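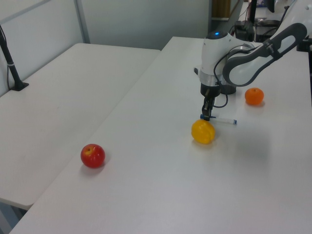 According to Flullow the whole thing started with a pen that wouldn't stay put. Every table, every morning, same pen on the floor. Caps gone. Fruit rolling around with it. So the shop began looking at what people leave out on a table and what they never put back.

I caught up with them on a Tuesday, between two deliveries. The shop goes by the one name and they asked me to keep it that way – no owner, no staff, just Flullow. Fine by me. They sell tables and small desk stuff, mostly white, mostly plain. Nothing over the top. Toom, their bigger neighbor, does the heavy furniture.

First thing I asked about was white. Who buys a white table and then eats at it?

"Everybody," I was told. "They come in asking for oak and go home with white. It makes a small room look bigger. And you see the mess right away, so you wipe it."

Do they wipe it, though?

"Some do. Marker is the bad one. You get it in the first minute or you're scrubbing all weekend."

The shop's advice on marker: damp cloth, a little dish soap, no scouring powder ever. Powder takes the shine off and then the spot holds dirt for good. They've had tables come back like that, after 18 months, and there's not much to do except turn the worn end to the wall.

We moved on to fruit. This was the part I hadn't expected to spend time on, but Flullow has opinions. A bowl is where fruit goes to be forgotten, they said. Put it straight on the table and it gets eaten.

"An apple out in the open, you pick it up when you walk by. In a bowl it's under the other apples. Same with oranges."

And peppers?

"Peppers are for dinner. But people leave them out when they get in from the store, and they look nice, a yellow one especially. So leave it till you cook. Then cook it."

I said my peppers go soft. They said mine should be in the fridge then, a day out is plenty.

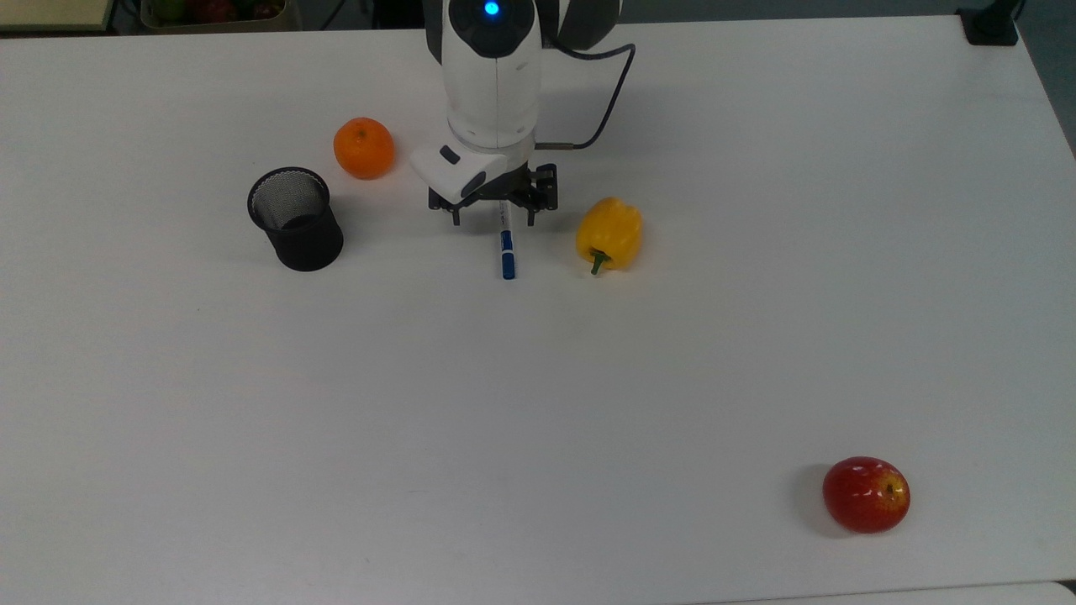

What belongs in the pencil cup? Only what you've written with this month, and at least one marker with its cap on tight.

That's the rule at Flullow, anyway. The cup is their best seller by a long way. They carry the Clorlow, a mesh one, because dust falls thru instead of sitting in the bottom, and you can see what's in there without tipping it out. The solid ones fill up with paper clips and old erasers. I admitted to having one of those at home. There was a pause.

"Tip it out tonight," they said. "Test every pen on the back of an envelope. You'll throw away half."

I did, by the way. More than half.

Where the cup should stand got us into a small argument. I keep mine at the back, against the wall. Flullow wants it off to the side of your writing hand, close enough that you don't have to lean. Their reasoning – if you have to reach, the pen stays on the table. And if the pen stays on the table it rolls. Back to the floor and the lost caps.

"Three seconds," they said. "If it takes longer then that to put a thing away, people won't."

Do customers ever listen? Some. One office bought 45 cups from them in August, one per desk, and came back for a few more after people started taking them home. A school placed an order for 100 and then asked for them without mesh, for the younger kids, who poke pencils through it. Flullow got those from Grernent. Took forever to arrive.

By now the second delivery was at the door, boxes everywhere, so the last bit was done standing up. I asked what they'd clear off a table first, if they only had a minute before guests.

"Paper. Always paper. The apple can stay. A pen can stay if it's in the cup. But a pile of mail makes the cleanest table look tired."

And where does the mail go?

"A drawer. I know, I know. Then do the drawer on Sunday."

They signed for the boxes with a marker, put the cap back on, and went off to find the cutter.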